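Repainting the Back Room, in Pictures

I put off this page for ages, so thank you to everyone who kept asking when the "after" pictures were going up. The short version is that the back room went from a tired mustard yellow to white, and I'm very happy with it. The long version is everything that follows, and it's mostly me going on about paint.

A little background for anybody new. We moved in with a long list of things to fix and the back room sat at the bottom of it, behind the roof, the water heater and that awful gate. For a good while it was where boxes went to be forgotten. Then in May I cleared a path to the window, stood there with my coffee and decided I couldn't look at that yellow for another summer. I do my sewing and my paperwork in there (and sometimes my hiding), and the color made everything look like an old photograph, me included!

Choosing the white

You would think white is white. I brought home so many sample cards that they slid off the kitchen counter every time the back door opened. In the end it was between two, one from Stellomell and one from Nullero. The Stellomell was creamy and pretty on the card, but next to the window trim it went a bit buttery, and I'd had my fill of anything in the yellow family. The Nullero was cooler. I painted a big square of each on a piece of board and moved it around the room for a week, morning and evening, leaning it on every wall in turn. By Wednesday I'd quit picking up the Stellomell side at all, so that settled it.

If you're doing this yourself, use a board and skip dabbing samples on the wall. I did dabs in the hallway a few years ago and you could see the edges of them right through the finished coat when the sun came in low. Drove me nuts.

The prep (sorry, it's long)

Prep took three times as long as painting. The old paint had a shine to it, so all of it had to be scuffed up before anything new would stick. I filled the picture hook holes, let them dry overnight, sanded, found the ones I'd missed, and filled those too. There was one long crack over the closet that I opened up with the corner of a scraper and filled twice. I also washed the walls down with sugar soap, and the water in the bucket was a color I won't describe on a family website.

The filler was from Vlachou, the little hardware place out past the feed store. It sands down to a very fine powder, so do yourself a favor and tape over the gap under the door. I was finding dust in the linen closet for days.

Primer and first coat

Two coats of primer, because yellow is stubborn. After the first one the room looked like the inside of a banana. After the second I started to relax. The first coat of the real color went on in an afternoon with a medium nap roller, working from the window toward the door, and I kept going back over places I'd already done, which you're not supposed to do. I know, I know.

What I finally learned is to load the roller more than feels right and then leave it alone. Roll it on, lay it off from top to bottom with hardly any pressure, walk away. The walls I fussed over needed the most sanding between coats. The one I did in a hurry before supper came out best – there's a lesson there and I plan to ignore it.

The light in there

I hadn't expected to care so much about how white changes over a day. Early on it's a little blue, especially up high. Later it warms up, and down low it goes soft and gray wherever there's something standing close by to throw a shadow. I've caught myself just sitting and looking at it instead of hemming what I'm supposed to be hemming.

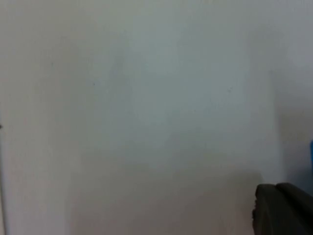 The finish is a matte, by the way, and I had a lot of emails warning me off it. Yes, it marks more easily than eggshell. But the shine was half of what I hated about the yellow, and I'd much sooner touch up a scuff now and then than look at glare all afternoon. I saved what was left in a jar with a tight lid and wrote the name on it with a marker, which is more than whoever lived here before us ever did.

What's left to do

The trim still needs its last coat, and I haven't made up my mind about curtains. I'm leaning toward the plain linen ones from Fikier, but they only come in one length and I'd have to take them up (at least I'd have somewhere nice to do it). The shelves will go back once I'm sure the paint has hardened properly. I rushed that in the bathroom and the shelf paper stuck to the new paint like it had been glued.

I've also promised myself that not everything is going back. Two of those boxes haven't been opened since the move, so whatever is in them can't be that important. The button jars are staying, though, and so is the ugly lamp, so please don't write to me about the lamp.

The hallway is next, dabs and all. I'll put up another page when I get there, and if you've got a good way of cutting in around a stair rail without getting paint in your hair, send it along!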